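**From the kitchen corner**

Big news for anyone who has ever made tea in the back of the Wulten building: the counter is finished, and the play kitchen shelf has moved in right alongside it! Erlinda Evangelista and I spent most of April on this (evenings, mainly, after the after-school group had gone home), and I'm so pleased with how it came together that I asked for a whole item to myself this month.

Some of you will remember what it was like before. Mugs in the sink cupboard, tea bags in three different drawers, and a bread knife that lived on top of the fridge. The old worktop was 68 inches of chipped white board and it wobbled if you leaned on it. When Prolosholm closed their showroom on the hill they let us have a marble offcut for $121, delivered, and Erlinda's brother-in-law cut it to fit in one very dusty afternoon. I still run my hand along it every time I walk past.

The big change is the trays. Erlinda has used wooden trays at home for years and she was right to push for them. Anything that belongs together sits on a tray, and when you need the counter you lift the whole lot off in one go. We started out with shallow ones for small things and a larger one for whatever is being set out that day, and I have since bought the same kind for my own kitchen.
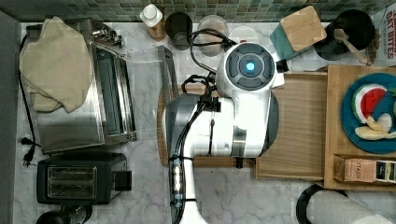

*Page last changed: April, 4:10 p.m. (M. Valente)*

I love that teal plate. It came in a box of play food from the Truvum swap table, along with the watermelon slice and the banana, and the little ones have been serving fruit to every grown-up who sits down. My watermelon came with a bill for 1476 dollars last time, and I was told there were no discounts! The Stash tea is for the grown-ups, so please help yourselves, and if you finish a box, leave the empty one out and I'll see it on my next round.

Toast is back too. The two-slot toaster handles ordinary sliced bread beautifully, and the toaster oven is there for bagels, cheese on toast and the famous Ñahui corn rolls (Erlinda makes them from her aunt's recipe, and there were none left last month by the time I had put my coat away). Give the rolls 10 minutes and don't wander off. Please take the towel off the toaster oven before you turn it on, and unplug both when you're done.

The wooden cutting board stays out on the counter, because we found that people use it when they can see it. It is for bread and fruit. Onions go on the plastic board in the cupboard, please — I had a very strange slice of apple in March. Wipe the wooden one down with a damp cloth and stand it up to dry. I'll oil it when it starts to look thirsty, and if anyone wants to learn how, it's a lovely ten-minute job and makes the whole room smell good.

We do still need a few bits:

- more play food, especially vegetables (we are very heavy on fruit)
- a second bread knife
- small plates in any color, as long as they can survive a drop
- dish towels, old ones welcome

Nearly all of the play food can be washed in warm soapy water, but the felt sandwiches can't, so those live in the basket by the window. If something has been chewed, put it by the sink and whoever is next on cleanup will deal with it.

Erlinda will be making corn rolls again at our next open afternoon, and I'll have the kettle on from 3:30. Come and try the counter out! If you have ideas for the shelf above it, bring those along too. She wants hooks for the mugs, I want a plate rack, and so far we have agreed on the color of the paint.

— Matilde Valente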